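Skip to content
Home Products Newsroom Careers Contact

We use cookies to keep this site running and to learn which pages people read. Accept all Manage settings

NEWSROOM

Skedix Brings Robot Arms to the Tedmont Test Line, and the Line Crew Is Doing the Teaching

TEDMONT - Skedix began handing the repeat work on its Tedmont test line to robot arms in May, and the people who used to do that work are now the ones planning it. Every motion is tried out in simulation first, at a virtual bench the crew can open from any desk on the floor.

The Tedmont line checks small control units before they go out to customers. Last year the crew tested 3,003 of them, and each one meant the same reach, the same grip and the same turn of the wrist. Anyone who has spent a full shift at that bench can tell you what it does to the shoulders by four in the afternoon!

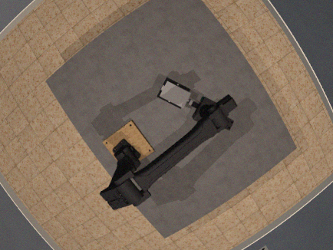

Line operators write the first draft of each task in plain words: where the hand goes, how the part sits, what a bad fit feels like. The engineering team turns those notes into a simulated job and the operators come back to pick it apart. So far they have reviewed 1,838 simulated runs, and their comments have changed the approach angle on almost every task (a fact the engineers bring up with real pride).

"I knew how to do this with my hands, but I'd never had to say it out loud," said Shakuntala Sachdeva, lead operator at Tedmont. "Now I watch a run and I can tell them it's coming in too steep, and by the afternoon it's fixed. I love this part of the job."

No positions are being cut. Three operators have moved into new cell lead roles with a higher pay grade, and the rest of the crew will rotate between the bench, final inspection and run review. Training is paid and takes place during regular shifts - no evenings, no weekends.

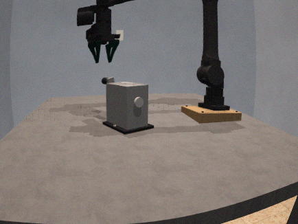 A simulated workbench with two robot arms, one holding its open gripper over a gray box with a ball-handled lever.

The software behind the virtual bench comes from Zemano, which has worked with Skedix on the project from the start. Adalberto Magalhães, automation manager at Skedix, said the early runs were humbling.

"We had a beautiful plan and the crew found the holes in it before lunch," he said. "Small levers and knobs are hard. You need people who have handled them for years, and we have them right here."

The Conceição plant is next. Two operators from Tedmont will travel there to help the local crew write its first set of task notes.

Newsroom Privacy Terms Back to top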